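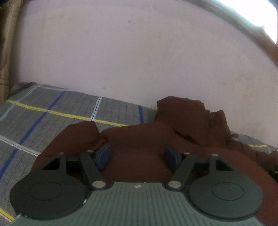

October 3, 2023

Dye bench again, day two of the walnut business. Prasanna Akanda left me a carrier bag of green husks (half of them already gone black, lovely) and I've had them soaking since the weekend in the big enamel pot. What I'm after is a proper dark brown on cotton, as deep as that crumpled cloth lying on the grey checked sheet, and so far what I've got is the colour of weak tea. Nice weak tea! But still tea.

What I did: weighed out 200 g of husks to each batch, covered with rainwater from the butt, simmered for 40 minutes, lid on, strained through an old pillowcase. Cotton went in damp. Batch one had no mordant at all, batch two had alum, batch three had a splash of the rusty nail water, batch four had the nail water AND was left in the pot overnight. Batch four is the only one I'd show anybody. It's a cold sort of brown with some grey in it, and it's gone patchy along the folds where I crammed it in. Bigger pot next time, or smaller bits of cloth.

The wool is a different story altogether. I chucked in two little skeins of the Gendier yarn just to see, and they drank it up. Rich chestnut after one dip, didn't even bother with a second. If we only ever dyed wool I could pack up now and go home.

Things I want to try before the husks go off completely:

Soya milk on the cotton first. Callum swears by it and has offered me the end of his batch, but he does his in thin coats over several days and I know perfectly well I'll get bored and do two.

Dip, dry, dip, dry, instead of one long soak. The Herath notes (blue folder, second shelf, please put it back) say 4 dips for a mid brown and don't say anything helpful about dark.

Oak gall before the iron. I've only got a small jar left so this is a test strip job, no full lengths please.

Also scouring. I suspect I rushed it. The water was still coming out yellowish when I gave up, and the paler patches on batch two look to me like leftover finish in the cloth. Scour again, longer, with more soda, and change the water halfway.

Washed a corner of each strip in the sink with ordinary soap. One and two lost a fair bit, three lost a little, four I couldn't see any change but the light was dreadful by then. Another set is pegged up in the south window and can stay there until November. Please don't move them, they're numbered in pencil on the back and the pencil is already faint.

Stock: over 22 metres of the Findar calico still on the roll, so no excuse for skimping. Alum low. Gloves very low, and my left thumb is the best brown of the lot.

Pot three is still full, I'll empty it tomorrow.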